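Student Project Report: How Public Comment Works at a City Council Meeting
Local Government and Civics, Fall Term
By Robel Mamo
Project partner: Alper Baysal
Tuesday, September 15, 2026

Why we picked this

Alper and I both follow national politics more than is probably healthy, and neither of us had ever sat through a meeting of our own city council. When the project list came out and "observe a public body" was on it, we signed up in the first five minutes. I expected two dull evenings and some notes. I came home from the first one and talked about zoning at dinner until my sister left the table!

Our question was simple: when people stand up and speak at a council meeting in Nurkidby, what happens to what they said? Does it show up in the minutes? Does a council member answer it? Does it change the vote?

What we did

We attended 2 regular meetings of the Nurkidby City Council and read the published minutes of both. We also read the packet for the big item on the agenda, the plan to close part of Karam Street to through traffic. The packet is 64 pages long and it is all online, which surprised me (I thought you had to ask at a counter). Alper made a form for each speaker with the topic, whether they were for or against, whether a member replied, and how the clerk recorded it afterward. I wrote down the replies word for word as best I could.

We split the work by strengths. Alper is fast and tidy, so the form and the tally were his. I like people, so I did the talking in the hallway.

How public comment is set up

Anyone can sign up on a sheet by the door before the meeting starts. You get three minutes, and there is a little light that goes from green to yellow to red. Comments about agenda items come right before the vote on that item. Comments about anything else come at the very end, when half the room has gone home. This matters a lot and I will come back to it.

Members are allowed to reply, but they don't have to. The chair reminded everyone of this at the start of both meetings.

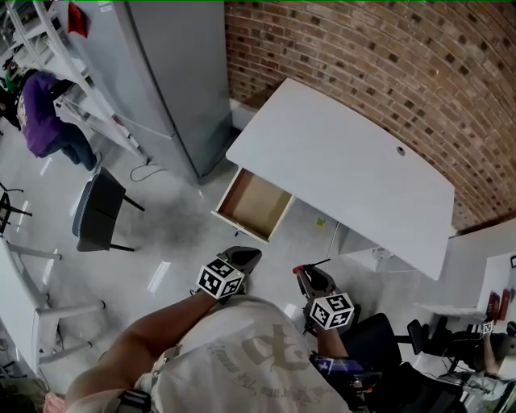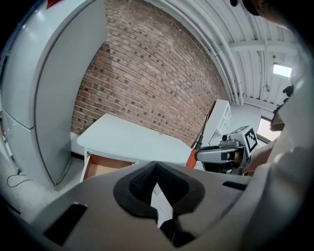
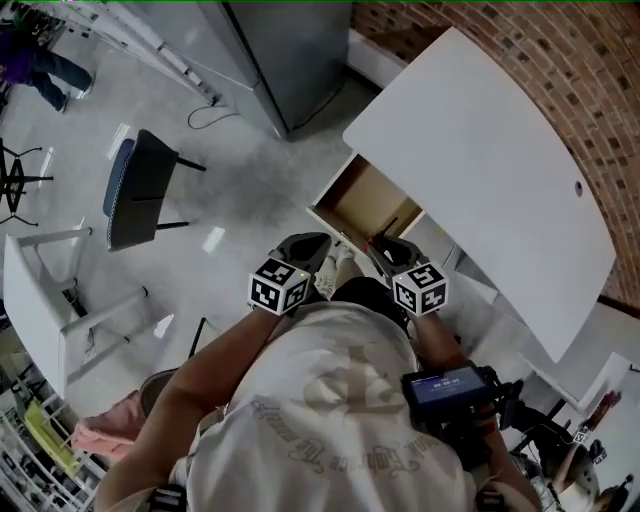 What we found

Across the two meetings, 10 people spoke on the Karam Street plan. Six were against it, three were for it, and one man wanted a completely different street closed. Members replied to four of the speakers. All four replies went to people who had asked a direct question, such as "Where will delivery trucks unload?" or "Who pays for the signs?" Speakers who gave an opinion were thanked and that was it, even when the opinion was well put and the room clapped.

That was my favorite finding of the whole project. A question seems to pull an answer out of the council in a way that a speech does not. We would need many more meetings to be sure, and Alper wants me to say clearly that ten speakers is a tiny sample. Fine! It is still a pattern I would love to see somebody test.

The minutes were a letdown. Each speaker gets one line with a name and "spoke in opposition" or "spoke in support." The man with the other street was recorded as opposed, which he was not, exactly. The delivery truck question is missing from the minutes altogether, although the member's answer led straight to a change in the plan. The closure was moved back so that it starts after the morning unloading hours. Anyone reading the minutes later would have no idea where that change came from.

The petition

Opponents of the plan also handed in a petition with 643 signatures. It was mentioned twice, once when it was received and once by a member who said she had read through the names and recognized several of her neighbors. The amended plan passed anyway, five votes to two. I asked one of the petition organizers afterward if she felt ignored. She said no, she felt late, and that the time to show up had been back when the street survey was going around.

Problems we ran into

The sound in the chamber is poor from the back rows, and we missed parts of the first meeting. At the second one we sat up front. Our form also had no box for a speaker who is neither for nor against, so Alper added one by hand.

What we would do next

We want to compare Nurkidby with the council in Mata, where general comments come first on the agenda. Our guess is that more people stay to hear them and more of them get a reply. Alper has already redrawn the form, and I have signed up to speak at the next Nurkidby meeting. My topic is the minutes, and I am going to phrase it as a question.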